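# Renting a sorting cell: the Delline service after its first term

The Delline service has been on offer to colleges and small workshops since August. It supplies an arm, a table, a set of printed blocks and a support contract at a fixed monthly charge. The training manager of Siddiqui, a packaging firm with 31 trainees, agreed to discuss the service on the condition that the firm alone be named.

The decision to rent was a matter of budget. "We had priced a purchase twice and withdrawn it twice," the manager said. "Delline came in at 3000 a term with insurance included, and that could be signed off at site level."

Delivery was less satisfactory. The table arrived in two consignments, and the printed handbook referred to an earlier version of the software. Wirari, which handles support for the region, sent a corrected copy within the week. "The telephone line is good," the manager said. "The handbook is still not good. I have told them so in writing."

Trainees begin with the block exercises, in which shapes are picked from the edges of a board and placed at points set by the instructor. Siddiqui logged 168 hours on these in the first term. The manager considers the stars the most useful part of the set. "A cube forgives a poor approach angle. A star does not, and the trainee has to go back and think about the grip."
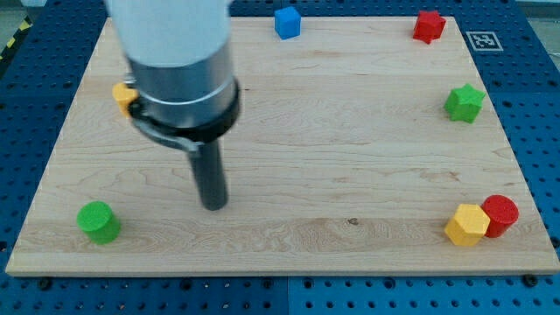
*The arm over the maple board during a block exercise, with stars, cylinders and other shapes placed towards the edges.*

Asked about rival services, the manager said that Jakow had offered a lower charge – but with a call-out fee for every visit. Over the term Siddiqui raised roughly 102 support requests, most of them minor, and the fee would have removed any saving.

The firm has renewed for a second term. It has asked for a second set of blocks and for the handbook to be reissued before the next group of trainees begins.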